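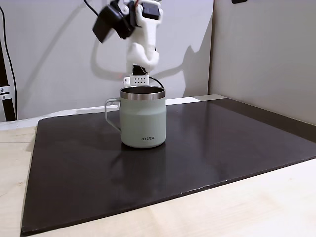 The mug, mid-morning.

Questions I get about renting a desk at Bustmont

Can I just drop in for a day?
Yes! Come by any time after 9 a.m. and I'll find you a spot. If it's your first visit, ask for me (Nayeli Quintero) or for Leobardo at the front, and we'll show you where the coffee and the bathrooms are.

How big is the place?
We have 24 desks and 3 phone rooms. The phone rooms go fast before lunch, so book those on Clerkico the night before if you've got a call you can't miss.

Do I have to bring my own mug?
You don't, but I'd love it if you did — the shared ones wander off and I never see them again. Put your name on the bottom with a paint pen.

Is there parking?
Street parking only, and it's free after 6 p.m. I usually leave my car by the Quispe bakery and walk over (dangerous if you like cheese rolls).

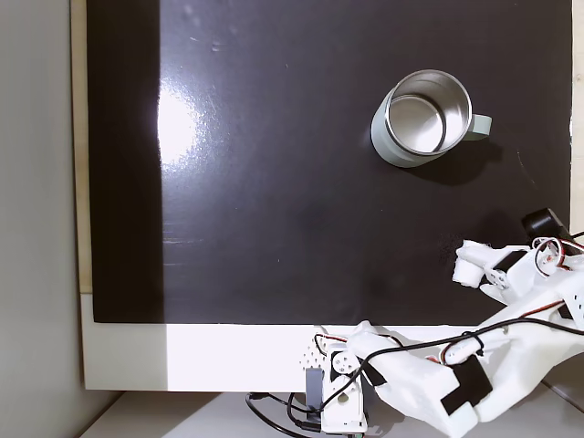
Glossy black board with a cream-white border.

Can I get mail here?
Monthly members can. Use your own name, then Bustmont, then box 361. I sort everything in the afternoon and text you if it's a package.

What if I need to cancel?
Tell me before the end of the month and you won't be charged for the next one. August is a bit different: we close for the last week to repaint, and I take that week off everybody's bill.

Can I bring my dog?
Sorry, no. I asked the landlord twice!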